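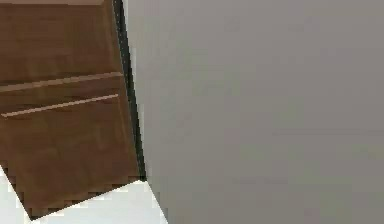 Setting up your first drawer task in the Tona simulator kit

This tutorial explains how to install the Tona kit from Zullulov, load the kitchen scene and make a first test with the drawer opening task. I use the kit at work and I wrote these steps after doing the installation on two different computers. The official guide is correct, but it is short, and it skips several points where a new user can lose an afternoon.

What you get

Tona is sold as a download. It contains the simulator, a small library of rooms and furniture, and a set of ready tasks such as opening a drawer, closing a door and moving an object from one place to another. The basic license covers one computer. There is also a team license, which I did not try.

The furniture pack is called Dedosmont, and you must download it separately. If you forget it, the program will start normally and the room will load with walls and floor only. I spent a long time looking for an error in my settings before I understood this.

What you need

A computer with a separate graphics card, Linux, and 30 GB of free disk space. The rooms are not so big, but the recorded episodes grow quickly. You also need the license key from the confirmation e-mail.

Step 1. Install the program

Unpack the archive into a folder with no spaces in its name. Open a terminal in this folder and run the install script. It asks for the license key at the beginning and then works alone. On my older computer it took nearly 30 minutes.

When it is finished, run the self-test from the same terminal. All lines should say OK. If the line for graphics says SLOW, the program is using the main processor for drawing the pictures. Update the graphics driver and run the test again before you continue.

Step 2. Add the furniture

Put the Dedosmont archive in the folder named assets and do not unpack it. The program unpacks it at the next start. Then open the list of scenes and choose the kitchen, single drawer task.

Step 3. Check the camera

Each task has two cameras. The first one is fixed in the room and the second one is attached to the wrist of the arm. The wrist camera moves and turns together with the arm, so a tilted cabinet in its view is normal. Please do not try to correct the angle in the camera settings, as I did. The rotation is part of the data which the controller receives.

Before any recording, save one still from the wrist camera at the start position and look at it in full size. I check the following things:

The drawer handle must be clearly lighter or darker than the front. With the brown wood finish and the pale handle this is easy to see. With the all-white finish I had difficulties, and so did my controller.

The line between the upper panel and the drawer should be visible.

The wall should not take too much of the picture. If more than half of the view is plain gray wall, the start position still works, but I prefer to turn the base a little toward the cabinet and save a second still for comparison.

Also look at the quality. The default setting compresses the images strongly, and you can get square patches in the wood and steps along the sloping edges. For a first test this is acceptable. For training I set the compression to low in the recording menu.

Step 4. Run a short test

Set the number of episodes to 5 and press Start. The program places the arm, runs the example controller and writes the result of each episode in a table. The column named "opening" shows how far the drawer was pulled. Do not worry if one episode fails. The example controller is simple, and it often misses the handle when it starts from the far side.

If all five fail, open the log and look for the word "contact". If you do not find it, the arm never touched the handle, and most probably the base is too far from the cabinet. Move it closer in small steps.

Step 5. Record the full set

When the test is satisfactory, raise the number of episodes and start the recording. I began mine on Friday in the evening with 800 episodes. The disk became full after 316 of them, because I had left both cameras on high resolution. The finished episodes were saved correctly and I could continue from the same point after cleaning the disk. Now I record the wrist camera in high resolution and the room camera in low.

My opinion of the kit

For the drawer task I am satisfied. The drawers move in a believable way, the scenes load fast, and restarting after an interruption works well. The weak sides are the error messages, which are too general, and the small choice of wall colors. I also tested the kit from Sandhu last year. It has more rooms, but the preparation of each task takes much longer, and I returned to Tona for daily work.

The version described here is the one from April. In earlier versions the recording menu is under Tools, and the low compression option has the name "fine".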